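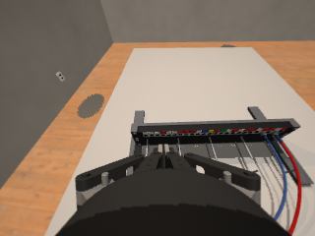 Tristis Cable Set

README for the teleoperated demonstrations, first release

Tristis is a set of demonstrations of a robot arm handling network cables at a patch panel, all made in simulation. A person drives the arm by remote control while the simulator records what the arm does and what the cameras see. The set is meant for people training policies by imitation, and for people who want to compare ways of collecting that kind of data.

The scene was built at Skillance by Gergely Szénási. Orysia Levchenko and Stijn Coppens did the driving. Halima Langat checked the recordings and wrote the labels. Questions about the files should go to Lieven Geerts, who looks after the release.

What is in it

The release holds 1000 demonstrations across 4 tasks:

pick_red: take hold of the free end of the red cable and lift it clear
pick_blue: the same with the blue cable
route: lay a cable over a named holder on the rack
plug: bring a free end to a named port and push it in

The tasks are not evenly shared out. Plug is the smallest because it takes longest to drive, and we stopped collecting in April when the time we had booked ran out. The exact split is in counts.csv.

The scene

The arm is fixed to a pedestal on a white table, with the rack within reach. The red and blue cables are the ones that get moved. The thin grey cables are simulated too and will shift if the gripper drags through them, but no task asks for them.
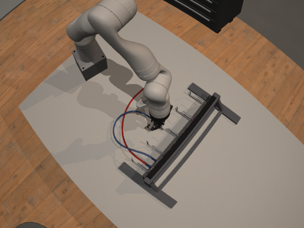
Arm reaching toward the rack, with the red and blue cables to its left.

At reset, the free ends of the two cables are placed at random within a set area. The rack moves a little as well. The pedestal and the furniture stay where they are. The starting positions are saved with every demonstration, so a run can be set up again from its file.

How the demonstrations were made

The driver holds a hand controller and sees two camera views on one screen. Moving the hand moves the gripper, and the trigger closes the fingers. Letting go of the side button freezes the arm so that the hand can be brought back to a comfortable place. These pauses are left in the recordings and marked in the clutch column. Most people will want to cut them out before training.

Each driver had an afternoon of practice, and none of the practice runs are included. Drivers were told to work at their own speed and to carry on after a missed grasp, so there are second and third tries in the data. A run was thrown away only if the cable left the table or the simulator became unstable.

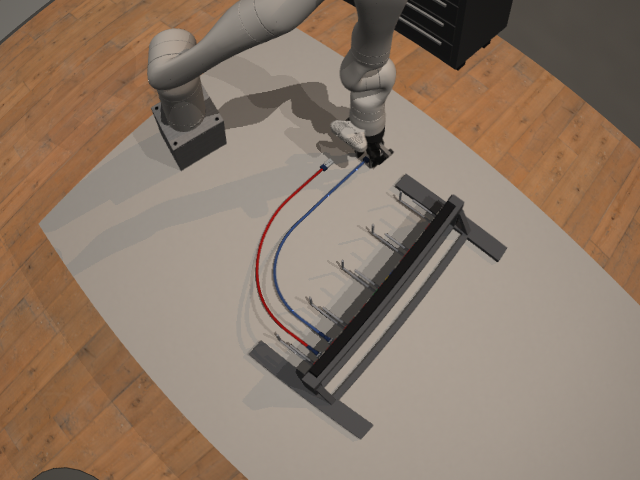
Gripper low over the mat, next to the upper end of the blue cable.

Known problems

Orysia approaches the cable from above and Stijn tends to come in from the side. A policy trained on both without the driver label may hesitate near the cable. Use the driver column if this matters to you.

Where the cables cross, the contact model is sometimes too soft and one can sink slightly into the other. Halima marked 18 runs where it is easy to see. They are listed in soft_contact.txt and have been left in the main set.

The cables were tuned by eye and not against measured ones. We have not tested any policy from this set on a real arm.
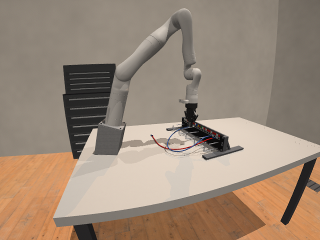 The overhead view loses sight of the free end when the wrist is directly over it. For the plug task we suggest using the wrist camera together with at least one fixed view.

Files

Every demonstration is a folder with the video from each camera, a table of joint positions and gripper commands, and a small text file giving the task, driver, start state and outcome. The outcome is either done or not_done, and was set by hand after watching the run.

Load a folder with load_demo.py. The older script from the Flisberg set will open the tables but puts the gripper values in the wrong column.

Changes since the test copy

Renamed grab to pick_red and pick_blue
Added the clutch column
Fixed the wrist camera delay in the first batch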